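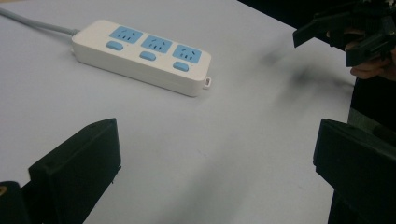

Según Annick Chisholm, el fallo era del operador y no del sistema: quien maneja una pinza debe saber cuándo la ha cerrado de más. Su comentario a mi entrada anterior merece una respuesta detenida.

En abril, durante la tarea de pulsar los interruptores de una regleta, el control de apertura Zekon dejó de respetar el límite de fuerza. El registro recoge 22 cierres por encima del umbral en una serie de 900 repeticiones. En ninguno de ellos se emitió aviso alguno. La parada automática, que debía actuar en el primer caso, no intervino hasta el séptimo. 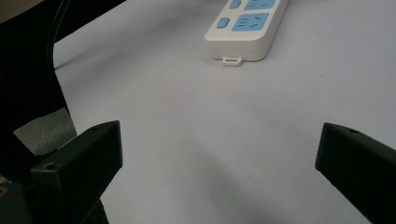

Regleta de enchufes azules y dedos de la pinza, abiertos.

Silvia Hrnčiar revisó después los datos de Niresley, más de 4.000 ciclos, y halló el mismo defecto: tras cada reinicio, el límite volvía a su valor de fábrica – muy superior al autorizado – sin que la pantalla lo reflejara. Ningún operador habría podido advertirlo.

Procede, por tanto, verificar el umbral después de cada reinicio y dejar constancia escrita de la lectura. Solicito asimismo que las pruebas con regletas se realicen siempre sin tensión, extremo que el protocolo vigente no menciona. La corrección del programa está pendiente; Vendula Rusnák ha remitido ya el informe a Kolev.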